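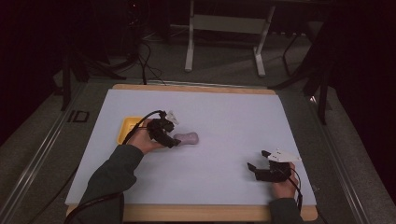 White board laid over a light wooden table

Keeping a good table good when you also work on it

Quick one today, bread's in. Had a few emails after the last page asking how we do glue, paint, seed trays and tea all on the one table. Short answer, cover it. Longer answer below.

Get a board. Smooth, wipeable, smaller than the table top so it doesn't tip when you lean on the edge. Ours gets put away at mealtimes, so nothing heavy.

Crumbs first. Always wipe the wood before the board goes down. One bit of grit under there and you've got a scratch in the shape of an afternoon's work.

Sliding about? Four dabs of white tack, one per corner. Or a strip of that rubbery drawer liner. Not double sided tape, took the finish clean off our old one at Casby Road.

Lift, don't drag. Same goes for lamps, sewing machines, the lot. 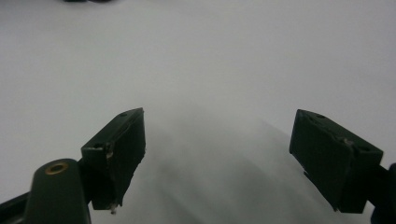 Pale grey-white surface, seen close up

Marks on white boards

Biro: drop of surgical spirit on a cotton bud, dab, then wipe with plain water. Try a corner first.
Tea rings: bicarb and a little water, leave it 20 minutes, wipe off. Don't scrub, you'll dull teh surface and then everything sticks to it.
PVA: let it dry, then peel. Much easier than chasing it round wet.
Superglue: leave it alone unless it really bothers you. Old bank card held flat will sometimes pop the blob off.
Candle wax: ice cube in a sandwich bag, then the bank card again.
Green felt tip: still no idea. Suggestions welcome.

Small bits

Beads, screws, buttons, whatever. Shallow trays beat jars every time, you can see what's in them and get your fingers in. Old takeaway lids do nicely. Bright colours are best, a pale tray on a pale board and you'll put your elbow in it.

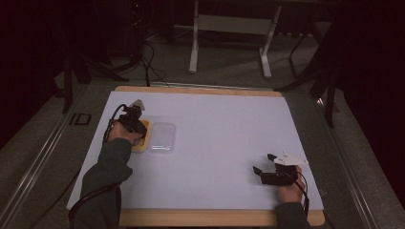

One job per tray too. Mixed trays are how I lost a whole evening last December sorting panel pins out of sequins.

If the wood does get marked

White heat ring on a waxed table, rub with a soft cloth and a bit of mayonnaise, leave an hour, buff. Sounds daft. Dents you can sometimes raise with a damp cloth and a warm iron, bare wood only, keep the iron moving. Varnished tables are a diffrent matter and I'll do those seperately.

Wax twice a year, thin coat, let it go off overnight before the board goes back.

Right, oven's beeping. Drawers that stick next time.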